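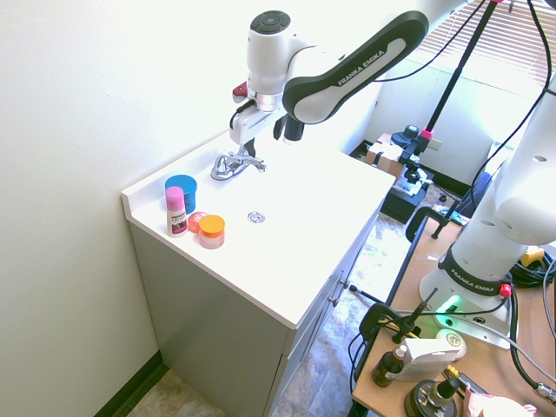 Hunby Vanity with Integrated Sink Top, Light Gray

Home > Bath > Vanities > Small Vanities > Hunby

Item no. HUN-81
In stock. Ships flat on a pallet, curbside.

Small bath vanity with a one-piece white top. Basin, counter and backsplash all molded together, no seam around the bowl to scrub. Light gray base with doors. Comes with the knobs. Faucet NOT included, see below, people keep asking.

At a glance

Glossy white top, shallow basin in the middle
Raised backsplash at the rear and on the left
Light gray cabinet, doors on the front, small metal knobs
Single hole for a single-handle faucet
Room on the left end for the everyday jars and bottles
Base comes assembled, top packed separately
Made for Gentile Bath by Wurneo

Who it's for

Guest baths, rentals, a bedroom corner with plumbing in the wall, the half bath off the hall that still has the old pedestal sink. Anybody moving up from a pedestal will notice the counter first. Somewhere to put a jar of cream down. Lotion, hair stuff, a lip balm, they all sit up by the splash and stay out of the bowl.

Not a family bath vanity. Two kids and a hair dryer will fill this thing in a week. Look at the Flalano for that, it's wider and has drawers.

The top

Glossy, white, smooth. Wipes down with a damp cloth. The basin is shallow, good for hands, face, teeth. If you wash hair in the sink or soak sweaters get something deeper.

Backsplash is part of the top, so it can't be moved or left off. The side splash is on the LEFT. Check your wall before you order. Left wall, you're good. Right wall, you want item HUN-81R, same price, ships a little later. We can't swap the splash from one side to the other and neither can your plumber.

Wall a bit out of square? Most are. Thin gap gets a bead of white silicone. Big gap, scribe a strip of trim first and then caulk. Don't try to pull the top tight to a crooked wall with adhesive, it will win.

Faucet

Drilled for one hole, at the back of the bowl. Fits nearly any single-handle bath faucet with a standard shank. We like a curved spout that comes forward over the bowl. Short straight spouts put the water too close to the back and you end up rubbing your knuckles on the sink.

Chrome looks right with the gloss white. Black is fine too. Brushed nickel goes a bit flat next to the gray but that is taste.

If you have a three-hole faucet it won't fit. Please don't drill extra holes. Voids the warranty and the top can crack.

Drain

Standard bath drain opening. Order a drain with the finish of your faucet, they get looked at together. Drain is not in the box unless you add the Wurneo trim kit at checkout (chrome faucet, chrome drain, supply lines).

The base

Light gray, painted, factory finish. Doors on the front. Inside is open for the trap and the shutoffs, no back panel in the plumbing area so you're not cutting holes lying on the floor with a flashlight. One fixed shelf on the side. Spare rolls, cleaner, a small basket. Tall spray bottles go in front of the shelf not on it.

Knobs are plain metal, small, screw in from behind the door. Want different ones? Any single-screw knob goes in. Pulls need a second hole, so measure twice.

Base goes flat to the floor. No legs, nothing rolls under it.

What's in the box

Base cabinet, assembled
Sink top, in its own foam and carton
Knobs and screws, in a bag taped inside the door
2 wall brackets
6 wall screws
Touch-up pen, gray
Instruction sheet

Not in the box: faucet, drain, trap, supply lines, silicone, shutoff valves, wall anchors for masonry.

Putting it in

Two people for the top. It isn't that heavy but it's slippery and the corners chip if they land first.

Water off. Old sink out. Clean the wall where the new splash will sit, old caulk too, all of it.

Stand the base in place and check level front to back and side to side. Shim under the base, never between the base and the top. Screw to studs through the brackets.

Put the faucet on the top BEFORE you set the top. Much easier with it laying on a blanket. Same for the drain.

Dry fit. Lift off. Dabs of silicone on the cabinet rim, not a solid bead, in case it ever has to come up. Set it down, push back and left, wipe the squeeze-out.

Hook up, water on, look for drips with a dry paper towel. Then caulk along the top of the splash. Leave the caulk overnight before anybody splashes it.

On carpet

We get this one a lot, from people with a sink in the bedroom or the dressing area. Yes you can set it in a carpeted room. Best to cut the carpet and pad out under the base so the cabinet sits on the subfloor. Sitting on pad it will rock, and a rocking cabinet opens up the caulk line at the wall. Tuck the cut edge with a strip of tack so it doesn't fray. Put a small washable mat in front too, carpet and toothpaste don't mix.

Baseboard: the back of the base is straight, so either cut the baseboard out behind it or notch the cabinet. Cutting the baseboard looks cleaner. If yours is dark wood and you care about it, pull the whole run and trim it at a bench.

Cleaning and care

Soft cloth, dish soap, water. Rinse. That's most days.

Hard water ring round the drain or the foot of the faucet: white vinegar and water half and half, a few minutes, rinse well. Don't leave vinegar sitting on chrome.

No scouring powder, no green pads, no bleach left standing. The gloss comes from the surface coat and once that's dull it stays dull.

Hair dye and nail polish: wipe right away. Nail polish remover on the top is a bad idea, it will mark. Hot curling iron straight on the counter, also no. Use a mat.

Jars with oily bottoms leave a ring. Comes off with dish soap, just pick them up now and then and wipe under.

Cabinet: damp cloth then a dry one. Pay attention to the bottom edge of the doors where drips hang. If the paint gets nicked use the touch-up pen the same day, water gets in otherwise and it swells.

Window near the vanity? No problem for the top. The gray paint is fine in normal daylight. Blinds help with glare off the gloss in the morning if that bugs you.

Shipping and checking it in

Curbside, by freight. Driver isn't required to bring it indoors. Open the top carton while the driver is there, even if they're in a hurry. Run your hand along the front edge and the ends of the splash, that's where damage shows up. Write it on the slip if there's anything. With no note on the slip a claim takes forever and we don't always win it.

Keep the foam untill it's installed. If the top has to come back it has to come back in the foam.

Returns

Unused, uninstalled, original packing. Buyer pays freight back unless we sent the wrong thing. Once there's silicone on it, it's yours.

Warranty

7 years on the sink top against cracking and peeling in normal home use. 2 years on the cabinet and hinges. Knobs, we'll just mail you new ones. Doesn't cover extra holes, drops, harsh cleaners, or a leak that sat under there for a month.

Questions we get

Can I buy just the top?
Yes, item HUN-81T. Make sure your cabinet is the same size as ours, don't guess from the old countertop, measure the box.

Can I buy just the base?
No.

Is the gray warm or cool?
Light and pretty neutral. Next to an off-white wall it reads gray, next to a bright white wall it looks a bit softer. Ask for a paint chip, they're free.

Does the splash come off?
No. One piece.

Do the doors slam?
Soft close hinges. If one starts banging there's a little switch on the hinge arm, probly got bumped in shipping.

Matching mirror?
Discontinued. The Flalano mirror is close, white frame.

Can it go without a wall behind it?
No. Needs the brackets.

Goes with

Wurneo trim kit, chrome
Flalano mirror, white
Hunby wall shelf, light gray
Gentile white silicone, small tube
Washable bath mat, sand

Order notes

Left splash is the default. Right splash is HUN-81R, pick it in the drop down, a note in the comments box does NOT get read by the warehouse. Orders with the trim kit ship together on one pallet. Next batch of HUN-81R lands in September, regular HUN-81 is on the floor now.

Page updated Jul 10, 2021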